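플라스틱 수납통에 밴 냄새와 얼룩을 지우는 방법

창고나 작업실에서 몇 년 쓴 플라스틱 통은 겉보기에 멀쩡해도 뚜껑을 열면 냄새가 올라오는 경우가 많다. 기름, 음식물, 젖은 걸레, 고무 부품 같은 것을 오래 담아 두면 그렇게 된다. 물로 헹구는 정도로는 잘 빠지지 않는다. 이 글은 폴리프로필렌(PP)이나 폴리에틸렌(PE) 재질의 통을 집에 있는 재료로 세척하는 순서를 정리한 것이다. 아크릴이나 폴리카보네이트 제품은 약품에 반응하는 방식이 달라서 다루지 않는다.

## 재질부터 확인하기

통 바닥을 뒤집으면 대개 삼각형 표시가 찍혀 있다. PP, HDPE, LDPE라고 적혀 있으면 아래 방법을 그대로 써도 된다. PS나 OTHER라고 되어 있으면 뜨거운 물과 용제는 피하고 중성세제만 쓴다. 표시가 닳아서 안 보이면 손톱으로 모서리를 눌러 본다. 살짝 자국이 남고 표면이 양초처럼 미끈하면 PE일 가능성이 높지만 확실한 방법은 아니다. 모르겠으면 눈에 안 띄는 바닥 쪽에 세제를 조금 발라 시험한 다음에 시작한다.

## 준비물

- 중성 주방세제
- 베이킹소다
- 과탄산소다
- 식초(양조식초면 된다)
- 부드러운 솔과 못 쓰는 칫솔
- 극세사 천 두 장
- 고무장갑
- 통이 잠길 만한 대야나 욕조

철 수세미와 멜라민 스펀지는 쓰지 않는다. 표면에 잔흠집이 생기면 그 틈으로 때가 더 빨리 낀다.

## 1단계: 마른 먼지 털기

물을 붓기 전에 안에 남은 흙, 톱밥, 종이 부스러기를 먼저 턴다. 통을 뒤집어 바닥을 손바닥으로 두드리고, 모서리는 마른 칫솔로 긁어낸다. 손잡이 안쪽과 테두리 밑면에도 먼지가 뭉쳐 있다. 테두리가 안으로 말린 제품은 이 부분만 따로 시간을 들여야 한다.

스티커가 붙어 있으면 이때 뗀다. 드라이어를 약한 바람으로 쐬면 접착제가 무르고, 남은 끈기는 식용유를 묻혀 14분 두었다가 세제로 닦으면 된다. 시너나 아세톤은 색이 있는 통의 표면을 뿌옇게 만들 수 있다.

## 2단계: 세제로 기본 세척

40도 정도의 미지근한 물에 중성세제를 풀고 솔로 안쪽부터 바깥쪽 순서로 닦는다. 기름때가 있는 통은 물을 붓기 전에 세제 원액을 기름 위에 바르고 잠시 둔다. 물이 먼저 닿으면 기름이 번져서 닦을 면적만 넓어진다.

헹군 다음 냄새를 맡아 본다. 냄새가 없으면 4단계의 건조로 넘어가도 된다.

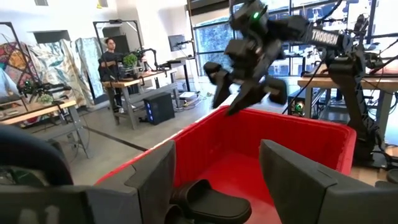

솔질할 때는 힘을 주기보다 방향을 바꿔 가며 여러 번 문지르는 편이 낫다. 바닥면에 격자무늬나 돌기가 있으면 무늬를 따라 한 번, 가로질러 한 번 닦는다. 모서리의 둥근 부분은 솔이 겉돌기 쉬우니 칫솔을 눕혀서 쓴다.

## 3단계: 냄새와 얼룩 빼기

원인에 따라 방법이 다르다.

**음식 냄새, 신 냄새.** 베이킹소다를 물에 개어 반죽처럼 만든 뒤 안쪽 면에 얇게 바른다. 22분 지나면 젖은 천으로 닦아 낸다. 한 번에 안 빠지면 다음 날 되풀이한다.

**곰팡이 냄새.** 과탄산소다 20그램을 따뜻한 물 2리터에 녹여 붓고 한 시간 둔다. 거품이 나므로 뚜껑은 절대 닫지 않는다. 창문을 열고 장갑을 낀다. 염소계 표백제나 식초와 섞으면 안 된다.

**물때와 하얀 자국.** 식초 300밀리리터를 같은 양의 물에 섞어 천에 적신 다음 자국 위에 덮어 둔다. 앞에서 과탄산소다를 썼다면 완전히 헹군 뒤, 되도록 다른 날에 한다.

**고추장이나 카레 색.** 세척만으로는 한계가 있다. 세제로 닦은 통을 햇볕에 반나절 두면 색이 꽤 옅어진다. 다만 빨강이나 파랑처럼 진한 색의 통은 오래 내놓으면 통 자체의 색이 바래므로 그늘에서 말린다.

**기계유 냄새.** 가장 오래 간다. 신문지를 구겨 가득 채우고 뚜껑을 덮어 며칠 두었다가 신문지를 갈아 준다. 커피 찌꺼기를 쓰는 사람도 있는데, 바싹 말린 것이 아니면 오히려 곰팡이가 핀다.

## 4단계: 헹굼과 건조

미끈거리는 느낌이 없어질 때까지 헹군다. 과탄산소다를 쓴 통은 적어도 세 번 물을 간다. 마른 천으로 큰 물기를 닦고, 바닥에 막대 두 개를 놓은 뒤 그 위에 엎어서 말린다. 맨바닥에 바로 엎으면 안쪽 공기가 돌지 않는다. 겨울에는 하루로 모자랄 때가 있다. 나는 작년 1월에 덜 마른 통을 겹쳐 쌓았다가 전부 다시 씻었다.

## 보관할 때

통을 겹칠 때는 사이에 종이를 한 장씩 끼운다. 서로 꽉 물려서 안 빠지는 일도 막고 남은 습기도 종이가 빨아들인다. 뚜껑은 따로 세워 둔다. 빈 통에 뚜껑을 닫아 오래 두면 깨끗이 씻은 것도 플라스틱 냄새가 고인다.

용도별로 통을 나누는 것도 도움이 된다. 기름 묻은 공구를 담던 통은 아무리 잘 씻어도 음식이나 옷을 넣는 데 돌려쓰지 않는다. 바닥에 유성펜으로 용도를 적어 두면 식구들이 헷갈리지 않는다.

## 버려야 하는 통

바닥에 금이 갔거나, 눌렀을 때 하얗게 갈라지는 통은 세척할 필요가 없다. 햇빛에 삭은 것이라 무게를 실으면 깨진다. 표면이 가루처럼 묻어나는 것도 마찬가지다. 배출할 때는 금속 손잡이와 바퀴를 떼고 내용물 없이 내놓는다. 크기가 큰 것은 지역에 따라 대형 폐기물로 분류하니 주민센터에 물어보고 내놓는다.

글: Ayuba Kwofie
2024년 11월 18일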